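Ticket 879: Small business relief missing from revised property tax bill
Queue: Business property accounts
Opened by: Yolandi Zulu, Gorkell
Assigned to: Wian Mtshali, Hlongwane support desk
Priority: Normal
Status: Closed

Problem as reported

We rent a ground floor unit in Arnthorpe and pay the property tax on it directly. The bill we got in December had small business relief taken off, as it should. The revised bill that came through the Esus portal this week does not. The relief line is gone and the amount due has gone up by 2000. Nothing has changed at our end. Same unit, same lease, same use. I called the number on the bill and was told to raise a ticket.

The first payment on the new bill comes out by direct debit on the 12th, so I would like this fixed before then.

Reply, Wian Mtshali

Thanks for the details. Please send the following:
- the account number from the top right of both bills
- a copy of the relief approval letter, if you still have it
- whether Gorkell has taken on any other premises after the approval

Please don't cancel the direct debit yet. If it is canceled, the account drops to quarterly billing and has to be set up again by hand.

Reply, Yolandi Zulu

Account number is the same on both bills and is in the attachment. Approval letter is attached too. We have no other premises. We did look at a storage unit last year but never signed for it.
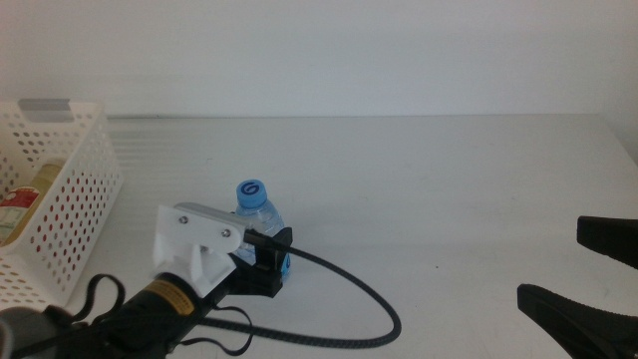
Account notes

Thu 25 April. Checked the account in Esus. Relief was active up to the date of the reassessment and then ended with reason code 300, "second property held." No letter was sent to the customer, because the code was applied by the overnight update and not by a member of staff.

Searched on the business name. There is a second record for Gorkell, created from a landlord's notice for the storage unit. The notice gives a start date but has no signed lease with it. The record was never billed, so the customer would not have seen it.

Tried removing the code and rerunning the bill. The relief came back on the preview, then dropped off again when the bill was saved. The update reads the second record each time, so that record has to be closed first.

Asked the landlord to confirm in writing. They replied that the unit was let to a different tenant and that the notice sent to us was a draft.

Steps taken
1. Closed the second record from its start date, with the landlord's email on file.
2. Removed code 300 from the main account.
3. Reinstated the relief from the date of the reassessment with no gap.
4. Ran the bill again and saved it. Relief line present.
5. Let the overnight update run. Relief line still present the next morning.

Reply, Wian Mtshali

Your account has been corrected and a new bill is in the portal. It replaces the one you wrote in about. The direct debit will be taken on the 12th at the lower amount, and you don't need to apply for the relief again.

Reply, Yolandi Zulu

I can see the new bill and the figure matches what I expected. Could you also confirm in writing that the storage unit is off our name? Our accountant wants it for the file.

Reply, Wian Mtshali

Confirmation letter added under Documents in the portal. Closing this ticket. If the relief line goes missing again, reply here and the ticket will reopen with the notes attached.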